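Perguntas frequentes sobre a automatização da triagem

Página para o pessoal da Stukus, oficina de Stindville. Atualizada em outubro

Reunimos as perguntas que chegaram pela caixa do refeitório e pelas reuniões de turno. As respostas valem para a secção de triagem de peças. A embalagem e a expedição continuam como estão.

O que muda na secção de triagem?

A separação por cor dos lotes devolvidos passa a ser feita, em parte, por postos com dois braços robóticos. Até agora cada peça era separada à mão, numa bancada corrida, em turnos de oito horas. Os lotes mistos pequenos vão para os braços. Os lotes com peças partidas, coladas ou sujas continuam a ser tratados por pessoas.

Como se organiza o trabalho dentro do posto?

As peças ficam no chão do posto e os braços levam-nas para caixas de plástico ao fundo. O operador prepara o lote, arranca o ciclo e verifica as caixas no fim.

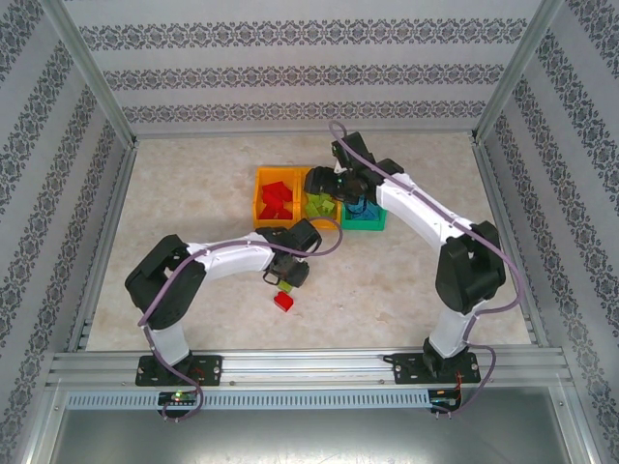

O ciclo pode ser interrompido a qualquer momento no botão da consola. Quem o interrompe anota a hora e o motivo na folha do posto. Não é preciso pedir autorização à chefia para parar, e uma paragem não conta para a avaliação de ninguém.

Vai haver despedimentos?

Não estão previstos. O acordo assinado com os representantes do pessoal mantém todos os contratos da secção. Duas pessoas pediram transferência para a expedição e foram aceites. Os lugares delas na bancada não serão preenchidos.

O meu salário muda?

O salário base fica igual. O prémio por volume, que era calculado peça a peça, deixa de fazer sentido num posto automático e foi substituído por um valor fixo mensal, igual para todos os operadores da secção. Quem recebia acima desse valor mantém a diferença durante um ano.

Quem dá a formação?

Chantelle Oosthuizen dá a parte prática, no próprio posto. Unathi Fourie trata da parte de segurança. São 50 horas por pessoa, todas dentro do horário de trabalho. A folha de inscrição está na sala de turno.

O que faço se ficarem peças por separar?

Deixe o ciclo terminar. Depois pare o posto, abra e recolha as peças com a mão. Com os braços em movimento não se mete a mão lá dentro, nem para apanhar uma única peça. Se sobrar muito material em vários ciclos seguidos, chame a manutenção e passe o lote para a bancada.
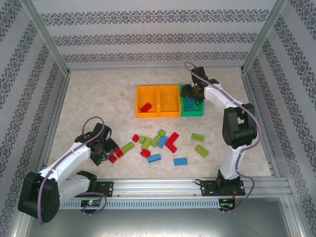 Quem responde por um lote mal separado?

A responsabilidade é da secção. O operador assina a verificação visual das caixas, e os erros encontrados mais à frente são registados como falha do posto. O registo serve para corrigir o programa e fica à disposição dos representantes do pessoal.

Os braços são mais rápidos do que nós?

Por enquanto, não. No ensaio interno, um posto separou 974 peças num turno. A bancada, com um operador experiente, separou 1341. A vantagem que procuramos está noutro lado: menos horas de movimento repetido com os pulsos, que é a queixa mais frequente na medicina do trabalho desta secção. A comparação será repetida quando todos tiverem feito a formação.

Posso recusar trabalhar no posto?

Pode pedir para ficar na bancada. Os pedidos são analisados por Leonora Magbanua, dos recursos humanos, e a resposta é dada por escrito. Enquanto houver lotes manuais, haverá lugares na bancada, embora em menor número do que antes.

As pausas mantêm-se?

Mantêm-se as pausas atuais. Quem estiver no posto para o ciclo antes de sair; não se deixa o posto a trabalhar sem operador por perto.

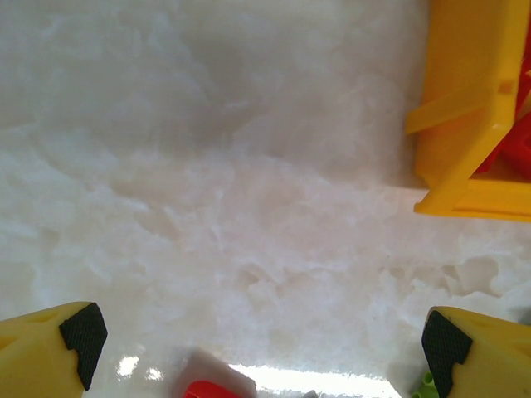 Sverre Öberg

Coordenação de produção, Stukus

As imagens dos postos são usadas para me avaliar?

As gravações servem para rever falhas de preensão e ajustar os movimentos. O acordo proíbe o seu uso em processos disciplinares ou na avaliação individual. Qualquer trabalhador pode pedir para consultar o que foi gravado no seu turno.

A quem envio outras perguntas?

Deixe-as na caixa do refeitório ou fale comigo na sala de turno, entre as 14h00 e as 14h30. As respostas novas são acrescentadas a esta página e afixadas junto ao relógio de ponto.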